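Fenolden Duplicate Finder: common questions
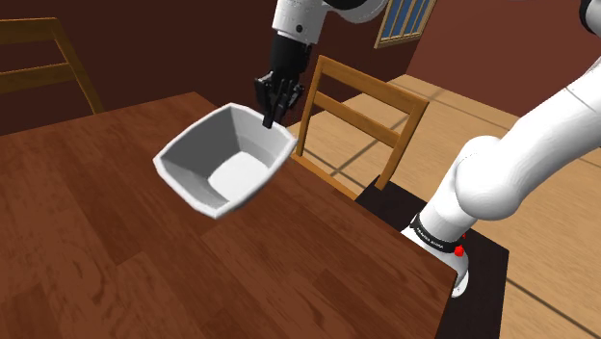
Which files does Fenolden look at?
It checks the folders you choose when you start a scan. System folders are left out unless you tick them under Options.

Are my files deleted automatically?
No. Matches are listed side by side and you pick which copy to keep. Removed files go to the Recycle Bin.

Is there a limit in the free version?
You can remove up to 200 files per scan. The paid version has no limit.

Can I scan an external drive?
Yes, plug it in before opening the program. Network drives need version 12 or later.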